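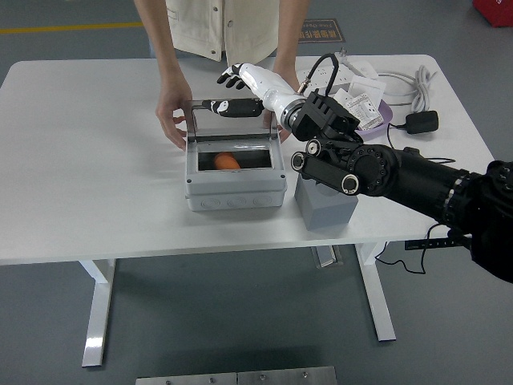
The box on our table, lid up, with the arm coming in from the right

Robot hand pushes the whole box when closing a hinged lid (school club project)

Posted by Mathis Pruvost
December 6, 2024

Hello everyone. I help with a robotics club for students in their last years of high school, and we have a problem that I hope somebody has met before. Please excuse my English, it is not my first language.

The project of this year is called Surby. The task is simple to say: a robot arm with a robotic hand must close the clear lid of a gray plastic junction box, which contains an object that was put in before. The lid has its hinge at the back and it starts in the vertical position. The rules of our regional meeting in April say that the box must stand free on the table. We are not allowed to screw it, glue it or use tape. At the end, the box may not have moved by more than 2 cm from its start.

The students wrote the movement by saving points. First the hand goes high above the box, then it passes behind the lid, then it comes down and forward in a straight line. When the fingers touch the lid, it begins to turn as we want. But after the first part of the turn the box starts to slide toward the front of the table, and the lid stays half open. We made 20 trials yesterday evening with the same program and only 6 finished with the lid closed and the box in its place. In the other trials it slid, or the fingers went over the top edge of the lid and came down on nothing.

What we have already tried:

Slower speed. It slides also at slow speed, only later.
Pushing with one finger in place of all fingers. The finger bends and loses the lid.
A heavier object in the box. It helps a little, but the rules give a list of objects and the heavy one was not on it.

I would like to know if the movement itself is wrong or if we should look at the force. The arm can report the torque of the joints, but the students have not used it until now. We have 3 more evenings before the club closes for the holidays, so a method which the students can understand quickly would be very welcome.

Thank you in advance for your time.

Fabrice Pichon

Hello Mathis,

I think your problem is mainly the straight line. The lid turns around the hinge, so each point on it moves on a part of a circle. If the hand moves straight, it pushes well only for a short moment. After this, the fingers are either sliding on the plastic or they are pushing against the hinge, and the hinge is fixed to the box. So the box must go.

I would do it like this. Ask the students to measure the distance from the hinge to the place where the fingers touch the lid. This is your radius. Then they calculate points on the arc from the vertical position to the closed position. Six or seven points are enough, if your controller can join them smoothly. At every point, the direction of the push should stay at a right angle to the lid. That means the wrist must turn also, with the same angle as the lid. This is the part that my own students forgot last year, they made a beautiful arc but the hand kept the same orientation, and the fingertips slipped away each time.

Second advice: touch the lid near its free edge, not in the middle. With the longer lever you need less force, and with less force the box stays where it is. Do not go completely to the edge, or you will have again the problem of the fingers passing over.

Before you program anything, do one trial with a finger of your own hand. Close the lid very slowly and look at which moment the box wants to move. It is a good exercise for the students and it costs nothing.

For the last part, when the lid is almost down, you can stop the arc and press from above. A push straight down holds the box on the table.

Selliner

what material is under the box? if the table is smooth it will slide whatever you do. put rubber feet on it, we did that with ours and finished

Mathis Pruvost

Thank you both.

Selliner, I asked the organizers about the rubber feet and they answered no. Everything that is added to the box counts as fixing it. It is a pity, I liked this idea.

Fabrice, we did the test with the finger and it was very clear. At the start of the turn, the box does not move at all if one pushes near the top. When one pushes low, close to the hinge, it moves immediately. Our saved points were touching the lid too low, and the students saw this alone without my help. They have now begun to calculate the arc. One question remains: our wrist reaches its limit before the lid is completely down. Is it acceptable to change to the push from above at this moment, even if the lid is still open by a hand's width?

Fabrice Pichon

Yes, this should work. Lift the hand away a little before you change the orientation, so that the fingers do not drag on the lid. Some lids stay where you leave them and others fall by their weight, so try yours first. If it falls by itself, wait one second before you come down to press it.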